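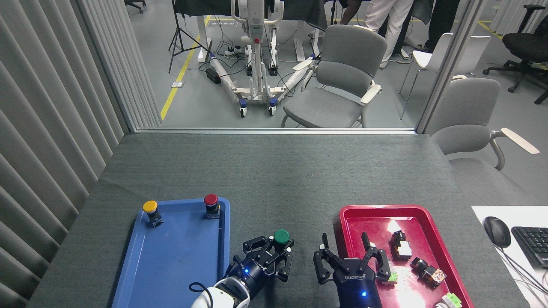 Fig. 4. Push buttons — yellow, red and green caps.

4. Fitting the buttons to the Ludar control box

Applies to Ludar 300 and Ludar 307 garage door openers. Older Rainer boxes use a different terminal strip, see the Rainer sheet.

Before you start. Breaker off, not just the wall switch. Door fully down. Pull the red release cord so the door is off the drive.

CAUTION: Do not work on the box with the door half open. Springs are under load even with the power off.

4.1 Preparing the box

1. Undo the four lid screws. Keep them, they are shorter than the bracket screws and the two get mixed up.
2. Knock out the blanks you need. Work from the outside in, small taps.
3. Clean up the edge with a file. Check the gasket seat for plastic crumbs.
4. Feed the cable through the bottom gland. Leave 36 inches inside for now, trim later.

4.2 Mounting

1. Green is OPEN, yellow is CLOSE, red is STOP. Stick to this order even if the old box was differnt.
2. Gasket on the outside, locknut on the inside. Hand tight, then a quarter turn.
3. Clip the contact block to the back of each button. Listen for the click.
4. Press each cap a few times. Should move freely. If it drags, loosen the nut and re-center.

Note: STOP takes the normally closed block (marked NC). OPEN and CLOSE take normally open (NO). Swap these and the opener will sit there doing nothing, error 2 on the display.

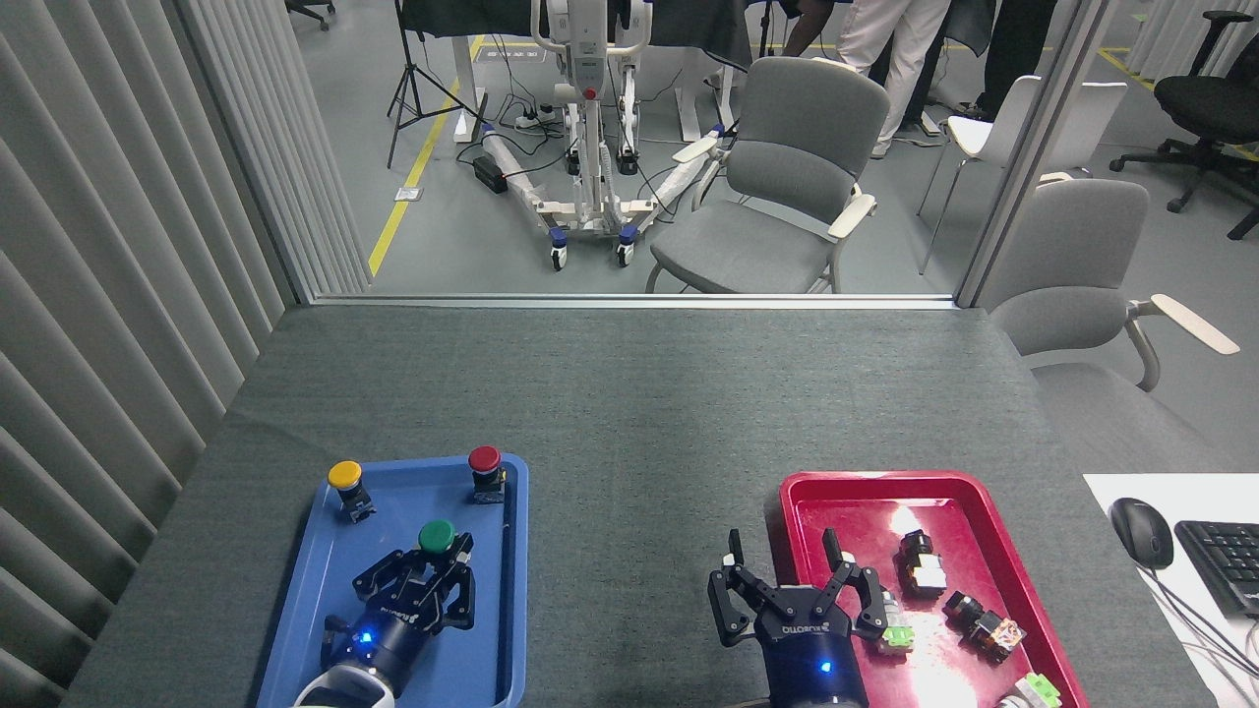 Can the box go outside, by the driveway?
Only with the Nemodano rain hood fitted, and with the cable entering from below. Without the hood keep it indoors, under a roof at the very least.

4.3 Wiring

1. STOP to terminals 1 and 2. Remove the factory jumper first.
2. OPEN to 3 and 4. CLOSE to 5 and 6.
3. Tug each wire. If it slides out, strip a little more and redo.
4. Trim the spare cable, lid on, screws in crosswise.

CAUTION: Low voltage only on this strip. Never bring house current into teh button box.

4.4 Test

1. Reconnect the drive, breaker on. Wait for the steady light.
2. Hold OPEN. Door should start within a second or so.
3. Press STOP while it's moving. Door must stop at once — if not, breaker off and go back to 4.3.
4. Same again with CLOSE. Keep people and pets clear.
5. Repeat the STOP test every April and after any repair.

Revised January 13, 2021

Related
Ludar 307 — error codes
Rainer terminal strip sheet
Nemodano rain hood, fitting
Ivano wall bracket, drill template
Adjusting door travel limits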